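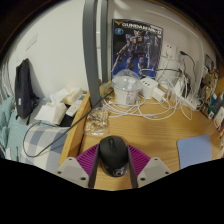 Nummont 读者支持 › 电子书 › 阅读与同步
工单主题：《Rebane》打开后直接跳到凶手自首
状态：已解决（附带一项未解决）
产品：Zevska 桌面版、Nosia 阅读器
提交日期：2018年3月4日

【提交者】
你们好。我在贵店买了长篇悬疑小说《Rebane》，电子版，656页。我用 Nosia 阅读器在床上看，白天在电脑上用 Zevska 接着看，两边同步。这个安排前几天一直很好，好到我向别人推荐过。

昨晚我在 Nosia 上看到女主角把车停在加油站后面，开始用洗手池的水染头发。今天中午打开 Zevska，程序弹出一个框，说“在另一台设备上发现更新的阅读位置，是否跳转？”我点了“是”。我当时以为它说的是洗手池。

它把我带到了倒数第二章。满满一屏，对话写得很清楚，谁干的、怎么干的、为什么要等到那年12月才动手，都有。我读了大概四行才反应过来，而那四行里恰好有一个名字。作者花了六百多页藏这个名字，贵公司的软件用一次点击就交代了。

请问：
一、这是什么原因。
二、怎么让两台设备回到洗手池。
三、能不能让我忘掉那个名字。第三条不勉强。

【支持】
您好，感谢联系 Nummont。很抱歉给您带来不便。请您尝试以下步骤：
1. 确认两台设备都已联网。
2. 退出并重新登录账号。
3. 重启设备。
如果问题仍然存在，请回复本工单。

【提交者】
联网了，重登了，重启了。Nosia 重启要很久，进度条走得比书里的警察还慢。

结果：Zevska 仍然停在自首那一章。更糟的是，Nosia 开机之后也弹了同一个框，这次我点了“否”，它停顿片刻，然后还是跳过去了。现在两台设备达成了一致，只是都不站在我这边。

我把屏幕上半截用手挡着往回翻，翻了很多页，想找加油站。用手挡着读悬疑小说是一种什么体验，我就不展开了。

【支持】
您好，工单已转给阅读与同步小组。以下几点想请您确认：
– 您是否在“我的藏书”里看到过《Rebane》的“有更新”标记？
– Zevska 的设置里，“同步到最远位置”是开还是关？
– 除了这两台设备，账号下还有没有别的设备？
– 您是否曾经点开过书末的附录、试读或作者后记？
另外，处理期间请暂时关闭两台设备的网络，以免位置继续互相覆盖。

【提交者】
逐条回复。

有过“有更新”标记，前天点了更新。我想大概是改错别字，没多想。

“同步到最远位置”是开着的。我没开过它，应该出厂就是这样。

别的设备：列表里还有一台旧手机，我早就不用了，屏幕裂得只能看标题。最后同步时间显示是去年12月，那时候我还没买这本书，所以它有不在场证明。

附录：没点过。我是那种连目录都不看的人。这本书的目录我尤其不敢看，有的作者喜欢把章名起成“真相”或者“某某之死”。

网络已断。

【支持·同步小组】
您好，接手您的工单。先说进展，免得您等。

我们在服务器上看到了您账号的位置记录，按时间顺序是这样的：
– 您在 Nosia 上读到第二部第一章，位置正常上传。从章名看应该就是加油站。
– 您更新了书籍文件。Zevska 先下载了新版，Nosia 因为休眠没有下载，手里还是旧版。
– Nosia 按旧版的编号上传位置，Zevska 按新版的编号去理解它。
– Zevska 跳到了它认为正确的地方，并把那里记成了“最远位置”。
– Nosia 重启后完成更新，又从服务器领回了这个最远位置。

简单讲，出版方在新版里重做了分章，旧编号在新文件里指到了别的地方。正常情况下，程序发现两边版本不同应当停止同步并提示您，这次没有提示，正在查。

至于您点了“否”仍然跳转：“最远位置”开着的时候，“否”只管当次弹窗，翻过第一页之后规则又会生效。我们承认这个按钮的措辞有问题。

【提交者】
谢谢，这是我收到的第一封像是有人看过工单的回信。

所以“否”的意思是“等一下”。我会记住的，以后签合同也会留意。

有个问题。如果最远位置记在服务器上，那我自己往回翻是没有用的，对吗？我昨晚断网前往回翻了一个小时，终于看到女主角头发还是原来颜色的段落，心情很好。如果我现在联网，它是不是又要拽我去听自首？

【支持·同步小组】
对，会。请先不要联网。

请按下面的顺序操作，顺序不能换：
1. 两台设备保持断网。
2. 在 Zevska 里打开“设置 › 同步”，关闭“同步到最远位置”，选“以最近一次阅读为准”。
3. 在 Nosia 上做同样的设置，菜单在“账户 › 藏书同步”，名称略有不同，叫“跟随最后阅读”。
4. 用手机或者别的浏览器登录 Nummont 网站，进入“管理藏书”，找到《Rebane》，点“清除最远位置”。确认框里会显示将被清除的位置所在章名，请有心理准备。
5. 在两台设备上删除《Rebane》的本地文件。批注存在服务器上，不会丢。
6. 先让 Zevska 联网，重新下载，翻到您要的地方，停7秒以上再关闭书籍。少于这个时间，程序不认为您在读。
7. 再让 Nosia 联网，重新下载，打开。

如果第四步里看不到“清除最远位置”，请告诉我们，我们在后台处理。

【提交者】
做到第四步。多谢提醒章名的事，可惜提醒写在同一句话里，我看完警告的时候眼睛已经在确认框上了。倒数第二章的章名我现在也知道了。它确实是那种章名。

清除成功。第五步，本地文件已删。

第六步遇到麻烦：重新下载之后，Zevska 打开的是封面，这很好，很体面。但是书里我原来的批注全部错位了。我在女主角旧邻居那段写过一句“这个人太热心，有鬼”，现在挂在一份验尸报告旁边。另一句“这章写得真闷”挂在了献词页，献词是写给作者母亲的。

这些批注会不会被别人看到？

【支持·同步小组】
不会，批注默认只有您自己可见，作者的母亲也看不到。

错位和位置跳转是同一个原因：批注也按旧编号存放。好消息是，批注保存时会附带一小段前后文，可以用文字去匹配，不必依赖编号。我们在后台替您跑一遍，完成后在这里回复。请暂时不要新增或删除批注。

跑的时候会读取您的批注文字用于匹配，按规定需要您同意。

【提交者】
同意。其中有几条是凌晨写的，对作者不太公平，请看到的人不要外传。

顺便问一句，Nosia 那边“跟随最后阅读”我找了半天，在我的机器上它叫“从上次离开处继续”。三个地方三种叫法，我想是同一个东西？

【支持·同步小组】
是同一个东西。Nosia 的菜单文字随固件更新改过，帮助页没有跟上，已经报给文档组。

批注匹配完成，绝大多数已经回到原句旁边。有两条找不到对应文字，原因是出版方在新版里删掉了那两句话。它们暂存在“管理藏书 › 无归属批注”里。您可以自行移动或删除。

【提交者】
看了。其中一条我写的是“这句多余”。出版方显然也这么认为，我很欣慰，我愿意把这条无归属地留着。

另一条只有一个问号，我已经想不起来当时在问什么。

第七步也做完了。两台设备现在都停在洗手池，女主角还在染头发，染了好几天了，颜色应该很扎实。我来回换了三次设备，位置都对，没有弹窗。

【支持·同步小组】
很高兴听到这个结果。补充几点说明，也供遇到同样情况的读者参考：

– 触发条件是书籍有结构性更新（重新分章、增删章节），而账号下各设备的版本不一致。只改错别字的更新一般不受影响。
– 更新前建议在所有设备上先同步一次，然后在所有设备上都更新完，再继续读。
– 推理和悬疑类的书建议关闭“同步到最远位置”。您若喜欢先翻结尾再回头看，更要关。
– 篇幅较短的书即使跳错，通常也跳不了多远。我们用一本200页的测试书复现，错位只有几页；换成1,000页的合集，错到了另一个故事里。

版本不一致时没有提示，确认是 Zevska 桌面版的缺陷，已登记，下一个版本修复。在那之前请保持现在的设置。

作为补偿，您的账户已存入一张购书券，可以购买书店内任意一本电子书。

【提交者】
收到购书券，谢谢。推荐栏马上给我推了同一作者的下一本，简介第一句是“在上一部中认罪的那位……”，后面接的就是那个名字。所以就算你们的同步一切正常，我多半也会在首页上知道。

这个能不能也报一下？我不介意另开工单。

【支持·同步小组】
已经替您转给书店页面小组，不用另开。简介由出版方提供，我们只能请他们修改，何时改没有办法保证。您可以先在“首页 › 推荐设置”里隐藏该作者，读完再放出来。

原问题按“已解决”关闭，简介一项保持开放。七天内回复本工单可以重新打开。

【提交者】
已经隐藏。不过隐藏之前要先点进作者页，作者页顶上有一段读者评论，标题带着结局。我是眯着眼睛点的，这次只看到了星级，四颗半。

还有一件事不算投诉：知道是谁以后回头看前面，那个人在加油站之前就出场过两次，还帮女主角搬过箱子。第一遍我完全没留意。批注里那句“太热心，有鬼”说的是隔壁那位，冤枉人家了，我会去改。

可以关了。

【系统】
工单主项已关闭。子项“书籍简介透露情节”已转至：书店页面小组。当前状态：等待出版方回复。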